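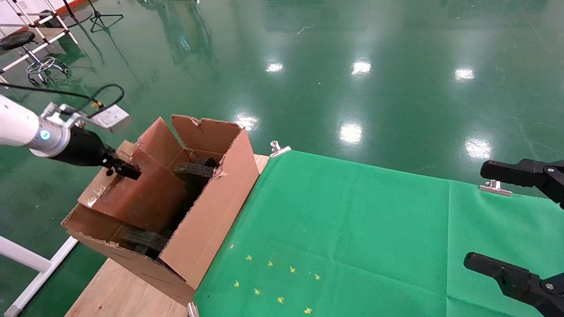 Tall carton with two dark gray foam blocks, flaps up and torn. Packing table, green cloth to the right.

Zirkthorpe Carton and Foam Log

A table of used shipping cartons and the foam that came out of them or went back in. Each row is one carton at one inspection. The log was started to answer a simple question: how many trips can a carton make before the flaps give out, and does the foam last longer than the cardboard around it?

Maintainer: Thierry Delaunay
Current version: 8
Status: open, new rows added monthly

What is in the log

There are 1,344 rows and 14 columns. A carton keeps its number for life, so the same number can show up in many rows. Foam blocks do not have numbers. We tried writing on them in the first month and the ink rubbed off onto the goods.

Files

cartons.csv -- the main table
foam.csv -- foam notes, joined to the main table on carton_id and trip
codes.txt -- the damage codes, one per line
changes.txt -- what changed between versions

Main columns

carton_id: number written on the base of the carton
trip: 1 for the first inspection, then up by one
style: tall, flat, cube or other
flap_state: sound, creased, torn, missing
flap_worst: which flap is in the worst shape (front, back, left, right)
base_state: sound, soft, split
tape_layers: layers of tape on the base seam
foam_in: number of foam blocks in the carton when it was opened
foam_out: number of foam blocks in the carton when it left the table
action: reuse, repair, cut down, recycle
note: free text, often blank

The remaining columns are for the shelf, the month and the initials of the inspector.

How a carton is logged

The carton goes on the packing table standing up. Open the top flaps and leave them open until the row is complete. Record the flaps first. If a flap is both creased and torn, enter torn. A rip along the top edge of a flap counts as torn even when the fold line is still good, and this is the most common kind of damage in the log.

Foam comes out next. Blocks are stacked loose on the green cloth, never on the bare table, because small splinters and old tape bits stick to the cut faces. The cloth is clipped down along the back edge. Shake it out at the end of a shift and clip it again.

Press each block flat with your palm for a slow count of five and let go. If the dent stays, the block is "set" and goes in the scrap bin. Corner crumbs are fine. A split that goes through is not.

Last, turn the carton over, read the number, and check the base. Base state was added in version 3, so early rows leave it empty.

Where the cartons come from

Most of them carried Iris lamp parts between the two Zirkthorpe stores. The rest came with orders from Ekinci and were put into the same loop once they were empty. The source column says "I" or "E". Setix cartons were logged for one month, then dropped, as their lids are separate and none of the flap columns apply. Those rows were removed in version 5.

Known problems

Flap state is a judgment call. Two inspectors went over the same 30 cartons and disagreed mostly on sound versus creased. They rarely disagreed on torn.

foam_in is sometimes too low. A block wedged down near the bottom of a tall carton is easy to miss if the upper one is sitting across it. Check for this if foam_out is higher than foam_in and the note is blank.

Trip numbers skip when a carton was reused without passing over the table. Do not fill these in.

"Front" means the side facing the inspector when the carton was first set down. It is not tied to printing on the carton, and it can change between trips. Do not use flap_worst to follow one flap over time.

December rows are thin. The table was moved that month and almost 30 cartons went out without being logged.

What it should not be used for

The log says nothing about weight limits or crush strength, and no carton was load tested. Foam density was never measured either.

Corrections

Send the carton number, the trip and the column to Thierry Delaunay. Please don't edit cartons.csv directly -- the join with foam.csv breaks if rows are sorted by hand.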